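Folding and sorting on the bed: how do I keep black clothes from picking up fuzz?

Asked in Laundry & Clothes
3 answers

I moved into a smaller apartment in Clallstead in August and lost my laundry table in the process, so now everything gets dumped, sorted and folded on the bed. For jeans and towels that's fine. My problem is the black stuff.

My sheet is one of those soft, fuzzy fitted ones, bright salmon pink, and I love it and I'm not getting rid of it (it's the only thing in this room that makes me happy at 6 in the morning). But every time I lay something black on it and smooth it out, I end up going over it with a lint roller before I can wear it. Tiny pink bits, mostly along the seams. I wear black to work pretty much every day, so this adds up.
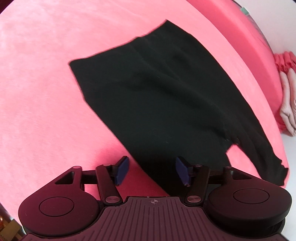

I've tried folding faster, which just means worse folds. I've tried shaking things out over the tub. I also bought a 600 count box of dryer sheets because a coworker swore by them and I couldn't tell any difference at all, except now the closet smells like a hotel.

Two other things that might matter. The mattress is pretty tall and kind of rounded at the sides, so anything I stack near the edge slides off and I have to do it over. And I've got a couple of older black pieces where the ends have gone ragged, little threads hanging, and those seem to grab fuzz worse than anything. Do I trim them? Hem them? Give up?

I don't have room for a folding table, before anyone suggests it. Not even the kind that goes behind the door, there's already an ironing board back there and the door barely opens as it is.

Answer 1
14 people found this helpful

Oh, I lived this exact life for years, except my sheet was cream and my whole wardrobe was navy!

Get yourself a flat cotton sheet, the thin cheap kind, the smoother the better. Lay it over the bed before you dump the laundry out, fold everything on top of it, then pick it up by the corners, shake it outside and put it away. Mine lives folded up inside the laundry basket so it's always there when I need it. An old tablecloth works too if it's a tight weave. Don't use a towel or a fleece throw, you'd be swapping one kind of fuzz for another.

Second thing, wash that pink sheet by itself. I mean completely by itself, the first four or five times at least. New fuzzy fabric sheds like crazy in the beginning and then it calms down. If you've been washing it with your clothes then a lot of the pink could be getting on them in the machine, and you're only noticing once you lay them out. Clean the dryer screen before AND after. I do it with a damp hand, the lint rolls right off.

For pants, turn them inside out before they go in the wash and fold them inside out as well. Looks odd in the drawer but whatever fuzz they pick up is on the inside where it can stay. I flip them back when I get dressed.

About things sliding off the side, I work from the middle out and stack against the pillows. Don't stack anything higher than you'd carry in one go. When I had a really puffy mattress I put a big hardcover atlas under the cloth and folded on that, it was perfect for T-shirts (also it was the first time anyone had used that atlas since school).

Answer 2
2 people found this helpful

lint roller. buy the refills in bulk. I go through one a month with 2 cats and I've stopped caring

Answer 3
9 people found this helpful

Agree with the first answer on the cover sheet, so I'll just take the ragged ends.

Trim first, but only the loose threads, and cut them one by one with small sharp scissors. Don't pull! I pulled a thread on a pair of black work pants once and the whole hem came down in the parking lot. After trimming, it depends what the fabric is. If it's a plain woven and there's enough length to turn it under, iron-on hem tape is fine and takes ten minutes per leg. I've used the Nouri tape in black and it held through a whole winter of washing. If it's a knit, tape tends to go stiff and peel, so I'd do a quick zigzag by machine or take it to somebody. The alterations counter at Brarton in Jasbridge did two pairs for me while I was getting groceries.

If the piece is so far gone that the end is fraying in from several directions, make it your painting outfit. I kept a cardigan going for far too long and I spent more on thread than it cost.

And for fuzz that's already on there: a barely damp rubber dish glove, one direction only, waistband down to the hem. It gets the stuff the roller skips over, especially down in the seams. Let it dry before you hang it up next to anything else.

Comment from the person who asked

Thank you, the inside out thing had never crossed my mind and I feel a little silly. I found an old flat sheet at the back of the closet and did two loads on it tonight. Much less pink! There's still some, but I did wash the fitted sheet with my work pants last time, so I'm guessing that's from then. Going to try it on its own this weekend.

I trimmed one of the ragged ones and I'm scared of the iron-on tape, so that one may be headed to Jasbridge. Does the tape come off again if you get it crooked?

Reply from Answer 3

Mostly, yes. Heat it up again with the iron and peel it slowly while it's warm. It leaves a bit of residue, so practice on something you don't wear.

Was this page helpful? 161 people said yes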